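Search this blog Go

House rules for a two-arm sorting cell

Our written rules for the brick-sorting task had grown to 74 lines, and Tumaini asked me to cut them to what an operator needs at the bench. The task is simple: green, red and yellow bricks, one compartment of the blue bin each.
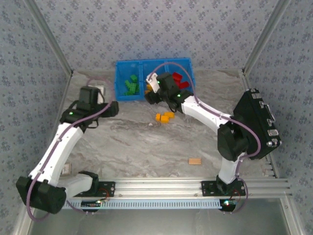
Before power-on

Check that both base plates are tight on the rail. Run each arm's cable by hand from base to wrist and leave enough slack for full shoulder travel. Red wiring stays near the bases. Tools and spare parts stay off the cell floor.

Sharing the bin

Only one gripper may be over the bin at a time. The other arm holds outside it until the first has lifted clear. We wrote this after the January runs, where 4 of 131 stopped on contact between the wrists. Two arms reaching for neighbouring compartments are closer together at the wrist than the fingertips suggest.

Reading the lights

A green light on the wrist is not permission to reach in. In our cell it reports motor status and says nothing about whether a motion is queued. Reach in only with the motor supply switched off at the bench.

Floor and walls

The patterned walls and marbled floor are part of the test conditions. Do not swap them mid-series. If a panel is changed, start a new series number and note it in the log. Stray objects go in the log as well, with the run number.

Janka Vrabec wants a fixed limit on arm speed near the bin. I would prefer a limit on force, and we have not settled it. The draft goes out with her version for now, filed as note 2066.

Contact | Copyright 2024 | Back to top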